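Caderno da bancada, junho, 14h

Retomei hoje a revisão das regras de trabalho na geladeira, que a Heloísa Dantas vem me cobrando desde que fechamos a parte dos armários. A versão antiga dizia só "manter o braço em velocidade reduzida perto de vidro", e cada um entendia o que queria! Troquei por número: 80 mm/s com a garra dentro do compartimento, e parada de 3 segundos antes de fechar os dedos em qualquer coisa que esteja na gaveta.
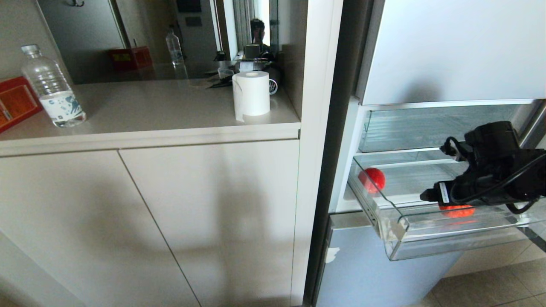

O Nivaldo Rangel acha 3 segundos um exagero (ele acha tudo um exagero), mas é o tempo que o operador precisa para olhar a gaveta e soltar o botão se a pega estiver torta. Deixei assim. O que mudou também foi o limite de passos por sessão: 1000, contados pelo Lekolon, e depois pausa obrigatória. O registro mais comprido que achei na pasta tinha 1095, e o final dele está cheio de correção de mão cansada, dá até pena de ver.

Outra regra nova: porta de geladeira não entra no planejamento como obstáculo fixo. O mapa do Nasix guarda a posição da última leitura, e se alguém encosta na porta ele continua achando que ela está lá. Então agora é reler a porta antes de cada aproximação, sempre, mesmo com pressa.

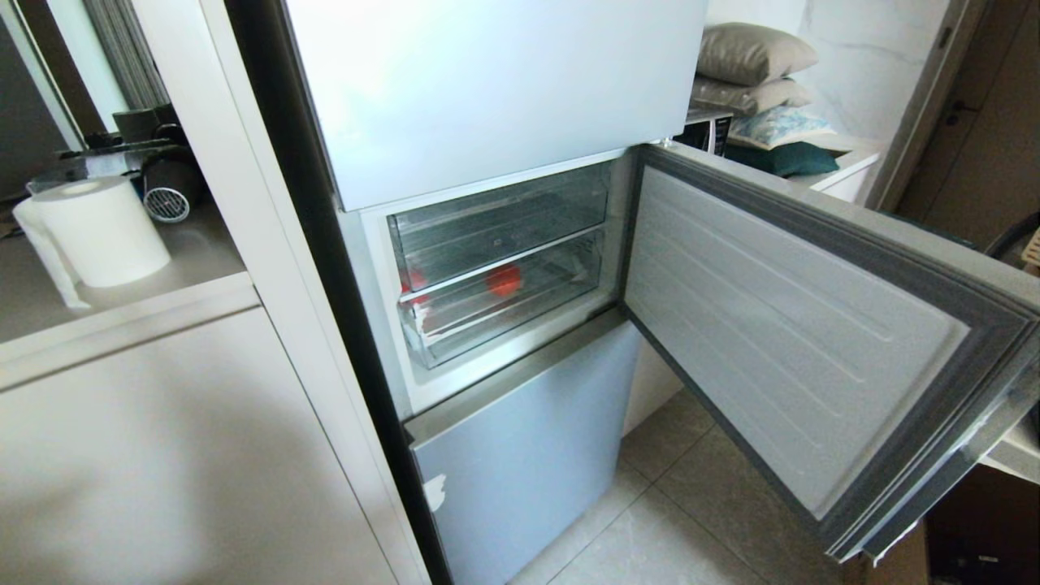
Compartimento do meio aberto, itens vermelhos na gaveta de baixo.

Falta decidir quem pode rearmar depois de uma parada. Por mim, só quem está com a mão no botão, e em voz alta. A Heloísa quer duas pessoas, como fazem em Cinadstead. Mando o rascunho para ela ainda hoje e pergunto do formulário da Sheehan, que continua sem campo para quase-acidente.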